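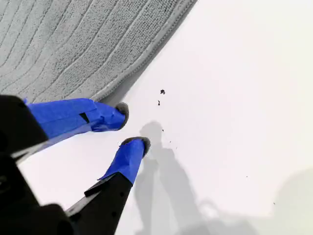

Braltum's coach thinks we should start the junior in goal on Saturday, and sent a long message to the whole Jirnimetti group to say so before I'd had breakfast. Start her, give her both halves, and leave the regular keeper on the bench even if we go two down. That was the gist. Braltum is our sister club and shares the second team with us, so I can't tell them to mind their own business.

I wrote back that I'd decide after practice. Then I went to work and thought about it most of the day anyway.

11th September. Practice at six, on the lower field, the upper one still being reseeded. 19 players came, which is good for a Tuesday. Two of the midfielders were late from the bus. We did passing squares for the first part, then shooting from the left, then a short game across half the field. I kept the keepers apart and gave each of them the same work.

The regular keeper is still favoring her right ankle. She says it's fine. She took goal kicks with it and they went far enough, but she was slow getting up after low shots on that side, and on one of them she stayed on her knees until the rebound had gone in. The junior stopped more than I thought she would. She's weak on crosses. She comes out, stops halfway, and then she's nowhere. We worked on that until it got too dark to see the ball well, maybe longer than we should have.

My own view is that the ankle needs one more week. I've had it taped and rested since the Hastholm game and it was probably too soon to have her diving on it tonight. If it goes again she could be out until November, and we don't have a third keeper on either roster. The right back played in goal once, two years ago, and let in five.

So Braltum may be right, though I don't agree with the part about both halves no matter what. If the junior is having a bad time I want to be able to bring her off. She's sixteen. I'd like her to want to play the week after.

Drove home the long way to get gas. Ate the rest of the soup standing up. Did a load of practice bibs and hung them over the tub. The yellow ones are never going to be yellow again.
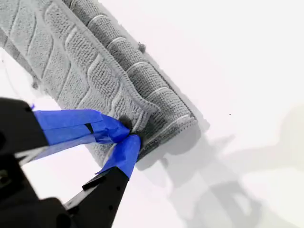
The other question for Saturday is who plays in front of the keeper, whoever she is. I've had the same two center backs for every game so far and they talk to the regular keeper all the time. With the junior they went quiet tonight. I stopped the short game twice to tell them they have to call for the ball, every time, even when it's obvious. The second time it helped a little. I'm thinking of moving the captain back from midfield for this one game, which would cost us something going forward – but Hastholm scored both of theirs from corners, and she is the best header of the ball we have.

The league sent the schedule change. The away game moves to a noon start, so the van has to leave earlier than I told the parents. I'll have to send that out again. The van hire has gone up to 385 for the day, too. Last season we split it evenly with Braltum, and I'd like to do that again, but they only have 3 players traveling this time and they'll bring that up. I would, in their place.

Pizza after the game is at Lương if I remember to call them. They don't really do pizza, they do a flatbread with pork that the girls call pizza. They need to know by Thursday if it's more than 12 people.

Wrote out two lineups at the kitchen table. In the first one the junior starts and the captain drops back. In the second the regular keeper starts and everyone is where they usually are. I looked at the second one for a while because it's the team that would win if nothing was wrong with anybody's ankle. Then I put it in the drawer.

Answered Braltum a little after ten. Said the junior starts, the regular keeper is on the bench and stays there unless there's an injury or I see a reason to change it. Said I'd like their goalkeeping coach at practice Thursday for crosses, if he's free. No reply yet.

Still to do: tell both keepers, separately, before the others hear it. Pump up the match balls. Find the other corner flag. Ask about the lights on the lower field, it's getting dark earlier and we lost the last part of practice again – same as last week.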